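Bench notebook, glaze and tableware
2/9/23
Big white oval, second look
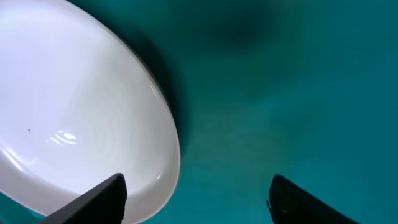

I still don't buy the Guncombe sheet. It says "even, mirror-smooth glaze, hard-wearing, suitable for daily service." Hard-wearing, maybe. Even, no. There are faint rings running out across the inside, strongest near the shiny patch, and I'd like somebody to tell me whether those are in the clay or in the glaze before we put this shape on the order list. Kurnel's answer last time was that the rings are "part of the character." Fine, but then take "mirror-smooth" off the sheet.

Why it matters: if the ripple is in the body and the glaze just follows it, then it's cosmetic and I'll stop complaining. If the glaze itself is thick and thin, the thin parts should mark first under a knife, and we'll be getting plates back by November.

What I did today

Fingertip test first, eyes closed, going from the middle out to the rim. I think I can feel the rings. I also knew they were there, so that's worth very little. Somebody who hasn't read this should try it.

Then a soft pencil rubbing on thin paper. Got bands on the first one, almost nothing on the second, and I pressed harder on the first. Not using either.

Knife marks: table knife, same stretch of plate, 90 strokes by hand. Gray lines appeared, and most came off with the cream cleaner. Two didn't. Both are on what I'd call a high ring, but I picked where to cut, and I picked the place where I expected trouble. Do it again on a grid so I can't steer it.

There's a tiny dark dot on the white, over to the left of the shiny patch. Could be a crumb. Could be a speck in the glaze, and the Aguiar plates had those. I wrote "speck" on the tag and then crossed it out. Leave the tag blank until someone has gone at it with a damp cloth and a fingernail. If it stays put, look at it under the loupe and write down whether it's under the glaze or sitting in it. Please don't write "minor defect" for everything, which is what the old Aguiar pages do from start to finish, and now they're useless.

Shape

The dip toward the middle is shallow. The sheet calls this a platter, the box calls it a serving bowl, and it's really a plate that leans a little toward being a bowl. Filled it with water to the point where I'd still be willing to carry it across a room: 337 ml. Sheet says 600. I suppose you get 600 if you fill to the very edge of the rim and never move. I'd like to know who measured that and on what table.

The raised rim I have no complaint about. Easy to pick up, comfortable under the thumb. Carried it with the water in, one lap of the shop, no spill.

Color

White. The sheet says "warm white" and I can't see it. Where the inside goes into shade it looks gray to me, even a touch lavender. Part of that may be the teal surface throwing color back, so I'm not going to argue the point until I've had it on plain gray board next to the Ternano oval. If the Ternano looks lavender in the same spot, then it's the light and I owe Kurnel an apology. A small one.

Same goes for gloss. Everything looks glossy under our lamp. The highlight comes out as short wavy streaks stacked up close, where I'd expect a clean glaze on a flat wall to give me one tidy shape. I count that as a point for real ripple, somewhere. It doesn't tell me which layer.

To do

Saw one of the seconds in half across the rings and look at the glaze line. Should have started there and skipped the pencil.
Repeat the knife test on a grid, 3 plates, different hands.
Blind fingertip test, with the Ternano in the mix.
Ask Guncombe for the method behind the 600.
Sort out the dot.

No more hot-water cycles until the saw cut is done. We ran them on the last shape before anyone had looked at a section, and then argued for a month over what the results meant.

Where I am tonight: decent plate, bad sheet. Wouldn't sign off on it yet. Wouldn't send it back either.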